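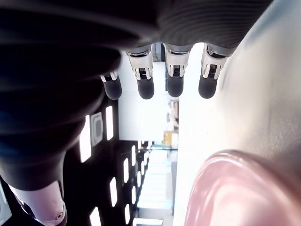

*Four fingers side by side, each with a rounded black tip.*

# Why Do We Have Fingerprints?

Press your thumb gently onto a window and then look at the smudge you leave behind. See all those tiny lines, looping and curling like hills on a map? They are called ridges, and they were there before you were born! They start to grow while a baby is still inside its mother, and they keep the same pattern for life, even as the hand gets bigger and bigger.

All 10 of your fingers (we'll count thumbs too) have their own pattern. Some make loops, some make round whirls called whorls, and some make gentle arches. Even identical twins have different ones.

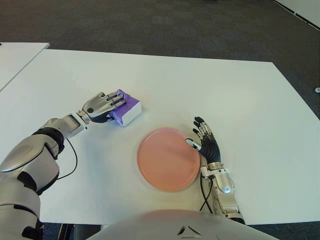
*Fingers resting on a small purple and white box.*

So what are the ridges for? Scientists are still working on that, and I rather like it when they are. One idea is that ridges help us feel things. When you slide a finger over a wool sweater or an orange, the ridges wobble a little, and nerves under the skin send the news to your brain. They may help with grip as well – tiny sweat holes along the ridges keep the skin a bit damp, so it doesn't slip so easily.

**Try it yourself:** Rub a soft pencil on paper, roll your fingertip in the gray patch, and press on some clear tape. Stick the tape onto white paper and look for loops, whorls or arches.

*Written by Kai Baumgart*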